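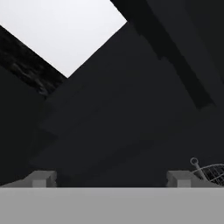 Fig. 1. Simulator view from the gripper, with the wire mesh tool next to the right finger.

Visit to the Clerby open day
Group report by Radwa Shawky and Raghavendra Nair

We picked the Clerby open day for our project because it was the only one on the list where visitors could try the simulator themselves, and we are so glad we did! There were 14 of us on the bus to Estdale, plus our teacher, Ms. Pai.

The first half was a talk by Pushpa Khurana on how the team practices picking jobs on a computer before running them on a real arm. She told us they had saved 1167 practice runs since August. Most of the questions from our group were about the failed ones (she keeps those too, and likes them better).

Then came the demo. Each pair got 15 minutes at a desk with two hand controls and a screen showing the view from the gripper. It is a strange way to look at things. You get the two blocky fingers at the bottom, big dark surfaces tilting away above them, and hardly any clue which way is up. Our task was to take hold of the mesh tool by its shaft, just under the little ring. Raghavendra went first and pushed it away twice. I got it on my fourth try and may have yelled.

What we learned for our own project:
- Depth is hard to judge from one view. We want to add a second one.
- Thin wire shapes are harder to line up with than solid blocks.
- Slow down for the last bit before closing the fingers.

We are rewriting section 2 of our plan with these points and will test the new setup on Thu 31 October.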